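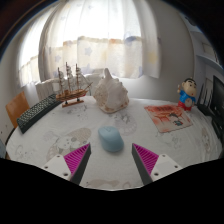 *Birnside, December*

# Chapter 5: Picking Up Things That Weren't Made for You

Have a look at the mouse before you read any further. It's the light blue one, sitting just past the gap between the two fingers, with its narrow end pointing away to the left. How would you pick it up? I don't mean with your hand, because your hand would sort it out while you were thinking about lunch. I mean with two pointed fingers and nothing else: no thumb, no palm, no second go at it with the other hand.

I ask this at the first meeting of every new term in Room 419, and the answers come fast. "From the sides!" Well, sure. Which sides? It's lying on a diagonal, so the sides aren't where your fingers are. Somebody always says "turn the gripper", and then we get into how far, and which way, and what the wrist of the person holding it is going to feel like at the end of that turn, and by then we've used up the first half of the meeting and I'm very happy.

Up to now in this book we've been grabbing blocks. Chapter 3 was wooden cubes and Chapter 4 was the same cubes in a worse mood (stacked, tipped over, jammed in a corner). I like cubes. They have flat faces, the faces are parallel, and if you close two flat pads on two flat faces you've got yourself a grasp. The trouble is that our club's project for the Erance Challenge was called "Clear the Table", and when the object list came out I went through it twice looking for a cube. Nothing. The whole list was stuff you'd find lying about in a house.

So this chapter is about the awkward things. Rounded things, thin things, and things with bits sticking out of them. I'm going to tell you how our club at Birnside went about it, including the parts we got badly wrong, and you can do the same exercises with whatever gripper you've got. Ours is a hand-held one we call the Wevel. If you're working from the Mabuza school kit, your fingers will be shorter than ours and you'll have to get closer to everything, but the thinking is the same.

## What you'll need from earlier chapters

You should be comfortable with opening width and approach direction (Chapter 2), and you should have done the pad friction test in Chapter 3. If you skipped the friction test because it looked boring, go back and do it. I skipped it once when I was putting this course together and paid for it with a mug.

## The rounded problem

Back to the mouse. A computer mouse is a lovely shape for a palm and a rotten one for a pair of fingers. The top curves, the sides usually curve too, and the body is often wider at one end. Close your pads on a curved side above its widest line and the object gets pushed down and squirts out underneath. Close them below that line and you've got a chance, except now your fingertips are nearly scraping the table.

Our first lot of recordings was mostly squirting. We had a practice mouse that travelled so far across one desk that it took a pencil case over the edge with it. The students thought this was the best meeting we'd ever had. What fixed it was coming in lower and slower, and lining up across the narrow part of the body. You can't do that from straight on if the mouse is lying at an angle, so the rotation has to happen *before* the fingers go down on either side. Turn first, then lower, then close. We wrote that on the whiteboard and it stayed there until the marker wouldn't come off.

Ribbed fingers help as well, if they're made so they can flex. The ones in the picture have magenta inserts with fine ribs and a dark grey pad down the inner face. When a flexible ribbed finger presses on something curved, it can bend in around the curve a little, and you get a patch of contact where a stiff finger would give you hardly more than a line. A patch is much harder to twist out of. We'll measure that in Section 5.3 with a spring scale and an orange.

## The thin problem

A flat card or booklet is easy to describe and miserable to lift. There's hardly any side to grab! You can squeeze the long way across it and hope it buckles upward (it might, and it might crease), or you can slide it until it hangs over the table's edge and pinch it there. Sliding feels like cheating the first time. It's completely fine. Some of our best runs at Erance were just a finger dragging a booklet toward the edge, nice and steady.

Before you slide anything, though, check what's in the way. Look at the illustrated card on the right of the table, then at the little cartoon boy standing just behind its upper corner. If you pushed that card straight back, who'd be going over? Plan the slide on paper with an arrow first. I'm not joking about the paper. Students who drew the arrow knocked over far less than students who said they could see it in their heads.

## The sticking-out problem

Now the two I'd leave until your hands are warmed up. A big shell has knobs on it, and a flared lip, and the top is nothing like the bottom. There are plenty of places to hold, which sounds like good news until you try one and the whole thing rolls toward its heavy side. For our own practice shell we tried grabbing the blunt bit at the top, since it looked so much like a handle, and the shell swung like a bell. Gripping lower down, across the body, worked much better.

The model ship is worse. Masts, rigging and a skinny bowsprit poking out toward the shell, and every one of them will catch a fingertip on the way past. My rule is that you never hold a model by anything thinner than a pencil. Go for the hull or, if there's a stand and it's properly attached, the stand. And work out your *exit* as well as your approach, because opening the fingers inside a tangle of rigging is its own sort of disaster. We practised on a cheap boat with string for rigging and I re-tied that string so many times I got good at it.

## Look at the room, too

One more thing before you start. Our early recordings were all made at the same plain desk under the same ceiling lights, and everything we learned there fell apart a bit when we moved. Real tables have printed cloths with cartoon faces on them. They have creases. There's a window behind with the daylight pouring through the curtain, so whatever's on the far side of the table is lit from the back. A person shrugs all of that off, but software that's learned from one bare desk can get quite confused about where the cloth stops and the object begins.

We ended up collecting 200 recordings for the club project and I'd happily have swapped half of the early ones for a few on a messier table. So move your set-up about. Swap the cloth, open the blind, leave the keyboard out.

## Warm-up activity: turn, lower, close

Allow around 20 minutes, in pairs. One person holds the gripper and the other keeps the notebook.

1. Put a computer mouse on the table at whatever angle you like, with clear space on both sides.
2. Before you move, sketch it from above. Draw a line across the place where you plan to grip.
3. With the gripper well above the table, turn it until the fingers sit either side of your line.
4. Lower, then close slowly. Lift it a hand's width and hold it there while your partner writes down what happened.
5. Put it down *gently*, open, and come straight back up.
6. Swap jobs and change the angle.

Keep the failed ones. Write down which way the mouse went when it slipped, and whether your pads were above or below its widest line at the time. You'll want those notes for Section 5.1, where we start naming the different kinds of slip and I finally explain what happened to the mug.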